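Shopping for a red dot for my range pistol and the Helent ads keep promising 41 percent faster target pickup. Faster than what? Measured by who? The page doesn't say. 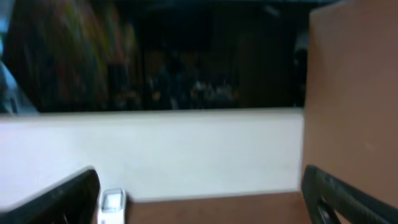 Small and white, standing upright.

Price is 184 bucks, down from a "regular" 200 that I have never once seen it sell for. Battery life is a big number with a tiny footnote about the lowest brightness setting, good luck seeing that outdoors.

Also "holds zero for life." Okay. I'd settle for 150 rounds with the screws staying put.
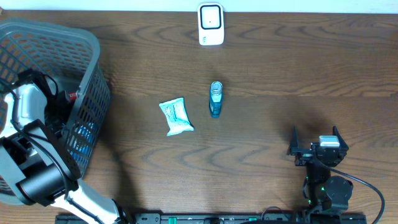

Octavio Tamayo: Mine wandered until I degreased the screws and used a torque driver. Fine after that, but the manual skips it.

So the fix is a tool they don't include and a step they don't print. I'm sticking with irons until somebody outside the company does a real drop test.

Contact | © Clonby | Back to top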